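Planning and Budgeting for a Mobile Handling Robot: Guidance for Branch Managers

Purpose of this guide

Branches may apply to the equipment fund for one handling robot per site. Applications that list only the price of the machine will be returned. The steps below set out what must be costed and the order in which the work should be done. Allow 10 weeks from first enquiry to a complete application.

Step 1. Write down the task

State which goods are to be moved, from where, to where and how often. Use your heaviest and most awkward item as the test case. If the task cannot be described in a single paragraph, divide it and apply for the first part only.

Step 2. Choose the hands before the arms

Suppliers often quote a base machine and leave the end fittings as an extra. Ask for both to be priced together. A parallel gripper suits cartons and other items with flat sides. A fingered hand costs more to buy and to service, and should be requested only where the goods call for it. A machine may carry one of each, and the application form has a line for each side.

Step 3. Obtain comparable quotations

Seek written quotations from at least two suppliers. Stekeck and Werwood both hold current supply agreements with us. Coste quotes on request, but its prices do not include delivery. Each quotation must show separately:

Base machine
End fittings, left and right
Delivery and unpacking
Operator training
Annual service
Spare cables and finger pads

Step 4. Budget for the room

Shelving, totes and floor space are charged to the branch, not to the equipment fund. The Plevari branch entered $3165 for shelving and a further $461 for totes, and both figures were accepted without query. Measure the aisle with the arms extended, as the width when parked is of little use. Record the floor covering as well. Wheels behave differently on carpet and on sealed concrete, and the supplier will ask.

Step 5. Arrange a trial with your own goods

Do not rely on a demonstration at the supplier's premises. Set up shelving at the heights you intend to use and put your own cartons in your own totes. Include sealed cartons, with the tape left on, and some smaller loose items on the shelves. One person should stay beside the machine throughout and keep a written log of each attempt, including those stopped early.

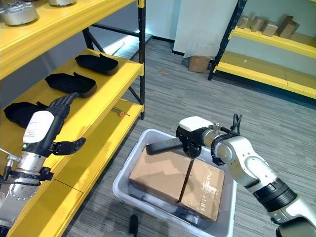

Pirmin Hauser asked that one point be added on trial length: a single morning had told his branch very little, and it was only after 25 runs with the same tote that they could see which gripper fingers to order. He would also have the trial paid for as its own budget line — his came out of the training money, and the operators went short.

Step 6. Submit the application

Attach the task statement, the quotations, the room costs and the trial log. Applications close at 4 p.m. on the last working day of March. Late applications are held over to the next round, and quotations that have lapsed by then must be renewed by the branch.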